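Nelside Community Help > Toys and play > Soft ketchup bottle keeps flopping, label going fuzzy

Posted April 29, 2026 by Nelside_Gran

Got a play food set for the grandkids, white table, couple of bits of fruit, a plate, and the soft red ketchup. Ketchup is the favourite. Trouble is it won't stay upright once it's been squashed in the toy box, and the lable is getting bobbly round the top. Can I wash it or will the lettering run? Don't want to lose the HEINZ bit, they like reading it out.

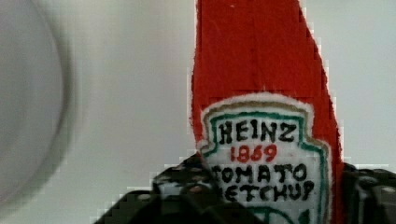
Replies

Irker

Don't put it in the machine. Did that with a felt one in January, came out like a sock. Cold water, drop of washing up liquid, dab it with a cloth. Test the red 1869 first, red is always the one that runs. Use a white cloth so you can see if colour's coming off.

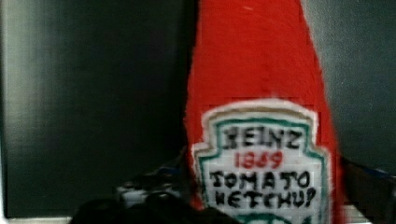

Then leave it standing on a towel overnight, not on the radiator. For the bobbles, small nail scissors, go slow round the green border or you'll snip it.

For the flopping, open a seam at the base and put 50 g of rice in a little bag, push it right down, sew up tight. Mine stands fine now. Not if the kids still chew things though.

Promex

just buy another one, life's too short

Dreßler

Wouldn't use rice if it's ever getting wet again. More stuffing, packed hard at the bottom, does the same job. And keep the set out on a table after instead of the box, took me 15 minutes to sort ours and nothing's been squashed.

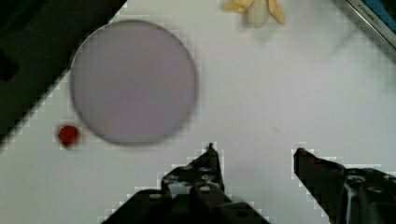 Nelside_Gran

Thanks all, going with stuffing. Will try the cold water on a corner first and report back.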